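Nov 16, 2024

Print | E-mail

Small Departments, Long Shifts

The Steltcombe Police Department has 6 patrol officers to cover a town and 50 miles of county road. When one calls in sick, the others work longer. When two are out, the sheriff's office in Ostitz is asked to help, and a deputy may be the only officer on the road between the two towns until morning.

Departments of this size write few reports that anyone outside the county reads. Their injury records are kept on paper or in a spreadsheet, and the definitions differ. In Steltcombe, a twisted ankle during a foot chase is logged as an assault injury if the person was later charged with resisting. In Pleltby, the same ankle is logged as a fall. 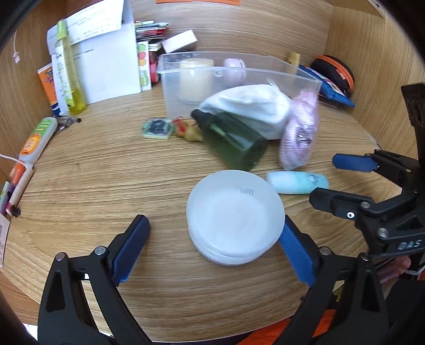 The difference matters when the two towns apply for the same equipment money. Last year Pleltby reported four injured officers and Steltcombe reported none under "falls," although both departments had lost a similar number of working days. Pleltby received new boots and vehicle lighting. Steltcombe was told to apply again in March.

The Lai Report, a regional review of 400 injury claims filed by officers in small departments, recommends a single one-page form. It would ask for the hour of the shift, the type of call, whether a second officer was present and how many days were missed. The cause would be chosen from a fixed list.

Both departments have agreed to try the form. Ostitz has not decided. Its deputies already file a state form and a county form, and the sheriff's office wants one of those dropped before a third is added.

Print this article | E-mail this article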